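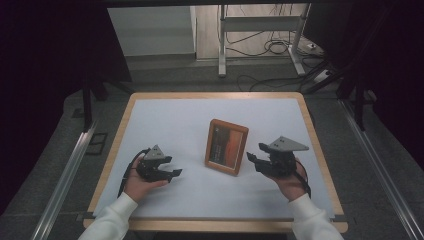 Week 2: Why the evening sky turns red

July
By the Renside Evening Science course team
24 shares | 6 comments

Last week we finished with the blue of the daytime sky and ran out of time just as it was getting good. Tonight we follow the same sunlight down to the horizon. Have your sketch of the atmosphere from Week 1 handy, the one with the curved ground, as we'll be adding to it.

Quick recap

Sunlight contains all the colors you can see in a rainbow. Each has its own wavelength: violet and blue at the short end, red at the long end, with 500 nanometers landing in the blue-green. Air molecules are tiny compared with any of these wavelengths. When light meets something that small, a little of it gets sent off in other directions, and we call this Rayleigh scattering.

The rule to remember is that scattering grows very fast as wavelength gets shorter. It goes as one over the wavelength to the fourth power. Double the wavelength and the scattering drops to one sixteenth! So blue gets thrown all over the sky and reaches your eye from every side, while most of the red keeps going straight.

People asked why the sky isn't violet, then, and it's a great question. There is less violet than blue in sunlight to begin with, some of it gets absorbed high up, and our eyes are less sensitive to it. The mixture that's left looks blue to us.

The long way through the air

Now take your sketch and draw two lines from the Sun to a person standing on the ground. One comes straight down (noon, in the tropics). The other comes in flat, skimming the horizon. Look how much more air the second line has to cross! At sunset the path is dozens of times longer than the overhead one, and nearly all the extra length is in the lower, denser part of the atmosphere.

Along that path the blue is scattered out early. Then much of the green goes. By the time the beam gets to you it is mostly yellow, orange and red. That blue light has gone somewhere, of course — for people farther west along the path, some of it is part of their ordinary daytime sky. I love that fact and will probably mention it again before the end of term.

Clouds as a screen

A perfectly clear evening can be a bit of a letdown. The horizon glows, but the big show needs something for the light to land on. High, thin clouds are best. They sit above the haziest air, and they catch red light from below after the Sun has set for anyone on the ground.

Cloud droplets are much bigger than air molecules, and they scatter all colors more or less equally. A cloud will take on the color of the light that hits it: white at midday, red when the light has already been reddened. Thick low cloud to the west simply blocks the beam, and you get gray.

What about dust and smoke?

Many books say pollution makes better sunsets. Mostly it doesn't. Large particles in the lower air scatter every color, so heavy haze gives a dull, washed-out sky and a dim red Sun. Very fine particles high up are a different matter. After a large volcanic eruption, droplets of sulfuric acid in the stratosphere can give purple and deep red twilights for months, a long way from the volcano.

The Sun you see has already gone

Here is my favorite part of the whole unit. Air bends light slightly, and near the horizon the bending is a little more than the width of the Sun's disk. When you see the lower edge of the Sun touch a flat sea horizon, the whole Sun is below the straight line to that horizon. You are looking at it around a bend!

The bending is stronger for the lower edge than for the upper edge, and that squashes the Sun into an oval. Hold a ruler against a photograph of a setting Sun and you can measure it.

Worked case: two places to stand

Suppose one observer is on the beach at Mernalton, at sea level, and another is on the lookout 300 meters above it. Both look west over open water. The higher observer can see farther around the curve of the Earth, so the Sun sets later up there. The gap is short but long enough to time with a watch.

Now put a third observer on the summit of Mirnura, at 1,712 meters. Sunset comes later still, and looking east after the Sun has gone you may see the Earth's own shadow rising as a blue-gray band, with a pink strip above it known as the Belt of Venus. You can see it from lower ground too, given a clear eastern horizon. Most people are facing the wrong way.

After sunset

Once the Sun is down, the sky overhead turns a deep blue. Rayleigh scattering can't account for all of that. Ozone absorbs some of the orange and yellow light, and at twilight the light has such a long path through the ozone layer that the effect becomes strong. Without ozone, the sky overhead at dusk would look much paler and more yellowish.

For next week

Watch one sunset from start to finish, beginning well before the Sun touches the horizon. Never look straight at the Sun, and leave binoculars at home.

Note the color low in the west, the color overhead, and anything you see in the east.

Write down the kinds of cloud and how high you think they are.

Write up your observations in up to 500 words. Rough sketches are welcome, and colored pencil is even better.

Papers go in the tray outside the Watkins Room by 6 p.m. Next time: halos, sundogs and ice crystals.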